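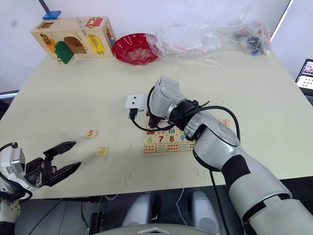
Home & Workshop / Cleaning and Care

Keeping Wooden Toys and Puzzles in Good Shape
By Ffion Voyle

Wood lasts a long time in a house with children if it is kept dry and cleaned gently. Most of the damage I see comes from the sink. A block or tray gets dropped in hot water, sits there while something else is going on, and comes out with raised grain and a split along one side. Paint lifts first at the corners, then everywhere.

What to clean with

Use a bowl of lukewarm water with a few drops of plain dish soap. Dip a cotton cloth, wring it out hard, and wipe. The cloth should feel damp and leave no beads of water behind. Go over each piece again with a second cloth and clean water, then dry it right away with a third.

Stand flat pieces on edge to finish drying. A wire cooling rack from the kitchen works well. Leave them at least 10 hours before they go back in a closed box, longer in a damp basement. Keep them away from radiators and out of direct sun, both of which will cup a thin board.

For sticky spots, hold the damp cloth on the spot for a minute and lift the mess with a fingernail or the edge of an old plastic card. Do not use a scouring pad on anything printed. Crayon comes off bare wood with a white eraser. Ballpoint ink mostly does not come off, and sanding it out is the only thing that has worked for me.

Vinegar mixed half and half with water is fine for a musty smell on unpainted wood. Test it on the back first if the piece is stained or dyed. I don't use bleach on wood at all.

Puzzles with trays

Trays collect crumbs in the recesses. Turn the tray upside down over a sheet of newspaper and tap the back, then run a dry, soft paintbrush along the edges of each slot. A one-inch brush is the right size. The vacuum with a narrow nozzle also works, but take the pieces out of the room first.

Pieces that have gone tight usually took on moisture. Leave the tray and the pieces apart in a dry room for a few days before doing anything else. If a piece still sticks, rub the edge with a plain white candle, or take it down with 220-grit paper wrapped around a flat stick. Two or three strokes, then try it. It is easy to go too far, and a loose piece can't be fixed the same way.

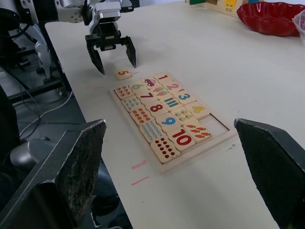

Number and letter sets are the ones worth keeping complete, as a single missing piece usually means the whole thing gets thrown out. I write a small mark in pencil on the back of every piece and the same mark on the back of the tray. With three or four sets on one shelf, that saves a lot of sorting. A rubber band around the tray will hold the pieces in for storage, but use a wide one – the thin ones leave a groove in soft wood after a summer.

If a piece is gone for good, trace the empty slot on thin cardboard, cut it out and try it in the slot. Transfer the shape to a scrap of basswood or birch plywood of the same thickness. Cut it slightly large with a coping saw and sand to fit.

Oil and wax

Bare wood that looks gray or feels dry can be oiled once or twice a year. Food-grade mineral oil is cheap and doesn't go rancid. Olive oil and other cooking oils do, and the smell is hard to get rid of. Wipe on a thin coat, leave it 20 minutes, and wipe off everything that hasn't soaked in. Beeswax can go over the top once the oil has had a day or two to settle. Leave painted and varnished pieces alone.

Spread the oily rags flat outdoors to dry before you throw them away. Mineral oil is not the worst for this, but linseed and tung oil rags can heat up and catch fire in a pile, and the habit is a good one.

Splinters and chips

Check edges with a piece of old nylon stocking pulled over your hand. It will snag on anything rough. Sand with the grain, 150-grit first and then 220. A chip in the paint can be touched up with paint labeled safe for toys, or sanded smooth and left bare. On older painted toys of unknown age, skip the sanding. The paint may contain lead, and the toy should be kept on a high shelf or given up.

Storage

Shallow boxes are better than deep ones. In a deep box the heavy blocks end up on the thin pieces. I keep ours on the second shelf of the hall closet, away from the outside wall, with the lids resting loosely on top. In June, when the closet gets humid, I leave the door open during the day.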